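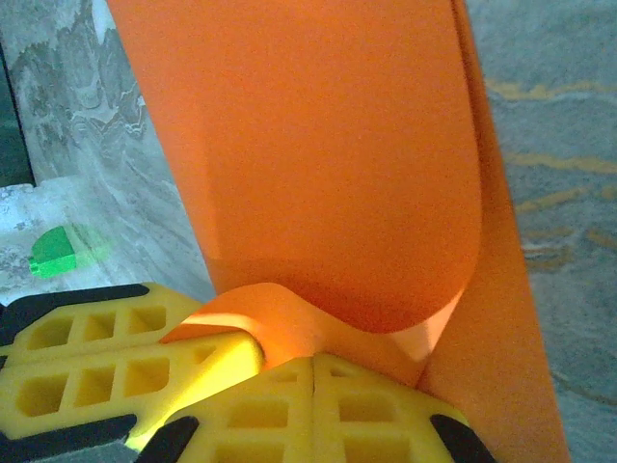

Wrist camera view of a gripper holding a folded orange sheet during a demonstration.

Ratell Releases Dustden, a Set of Demonstrations for Handling Thin and Flexible Materials

MARNUM, 17/06/2024. Ratell today released Dustden, a collection of 881 recorded demonstrations of a two-finger gripper handling sheets, sleeves, wrappers and other items that change shape when held. The collection is intended for groups training manipulation policies by imitation. It can be requested through the company's data portal under a research license.

Work on Dustden began in March at Ratell's Marnum site and was later extended to a second site, Farías, where the surfaces and lighting differ from those in the first. Each demonstration was performed by an operator and recorded from the wrist, so that the fingers and the material between them stay in view through the grasp. No fixed overhead camera was used. Gripper opening and wrist pose are stored alongside the video on a common clock.

Sheet materials made up the larger share of the work. A flat sheet gives a gripper little to close on, and the point where it is picked up decides how the rest of it hangs, curls or doubles over. Operators were asked to complete each task at a normal working pace and to leave small corrections in the recording. A regrasp is kept as part of the demonstration and carries its own label. Recordings in which the item left the camera's view for more than 4 seconds were removed.

Both sites used fingers with a ribbed, open-cell face in yellow. The same finger design was kept for the whole collection so that differences between recordings come from the material, the surface or the operator. Fingers were replaced on a fixed schedule, and the replacement is noted in the session log.

Demonstrations are divided into 20 tasks. These include lifting a sheet by its lower edge, turning a folded sheet over, drawing one layer off another, sliding a sheet along a counter, and placing a sheet across a small object without moving the object. Each task has a written start condition and a written end condition. Items were returned to the start condition by hand between demonstrations, with their position varied inside a marked area.

Background surfaces were left as found. Patterned stone, plain counters and painted board all appear in the collection, as do strong side light and shadows cast by the material itself. Color correction has not been applied to the released video. Exposure was left on automatic, and users who need constant exposure should filter on the brightness field in the metadata.

Roughly 600 of the demonstrations carry full phase labels: approach, contact, closure, transport and release. The remainder carry start and end labels only. Labels were assigned by one reviewer and checked by a second, and segments on which the two disagreed are flagged in the index file. Ratell intends to complete the phase labels in a later revision. Recording names will not change between revisions.

The release also contains a loader, the calibration files for each wrist camera, and the task sheets given to operators. A suggested split between training and evaluation recordings is provided. It holds out whole items, so that no sheet or wrapper used for evaluation appears in training. Users who prefer to divide the recordings by site can do so with the site field.

Known limits are listed in the notes that come with the files. Force at the fingertips was not measured. Transparent film is represented in only one task. Very stiff board and wet materials are outside the scope of the collection, and policies trained on Dustden alone should not be expected to handle them. Two-arm folding is also excluded.

Requests for access should state the name of the group and the intended use. Approved groups receive a download key and a checksum list. Errors in labels or timing can be reported through the form on the portal and will be corrected in the next revision.

About Ratell
Ratell develops grippers, recording equipment and software for robot learning. The company operates sites at Marnum and Farías.

Press contact
Ratell Communications Office, Marnum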